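Wood grain in tabletops

Wood grain is the pattern of lines seen on the face of a board or sheet. In tabletops it is usually the main decoration, and most buyers judge a table by it before they look at the joints or the legs.

Appearance

Grain lines may be straight, wavy or swirled, depending on how the log was cut. A flat cut often gives long, flame-like figures, sometimes called cathedrals. Pale tops tend to have tan lines on a blond ground, and the figure can be strong in one part and faint a short distance away.

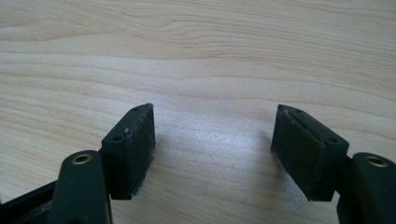
Surface types

Solid tops show the grain through the full thickness of the board. Veneer is a thin sheet of real wood glued to a core — the Distham workshop sold veneered kitchen tables from 1934. Laminate carries a printed pattern, and the same figure may repeat, often every 48 inches or so.

Gloss

A smooth top reflects light from windows and lamps. Where the reflection is brightest, the grain looks washed out. Makers such as Dabbas offer matte finishes for desks.

Care

Light tops are wiped with a damp cloth along the grain. Scouring powder dulls the finish.

Comments (3)

My Dabbas desk has swirls at one end only. Nice to know the name for them.

Does this go for bamboo too?

Scouring powder ruined mine. Wish I'd read this in July.

48 shares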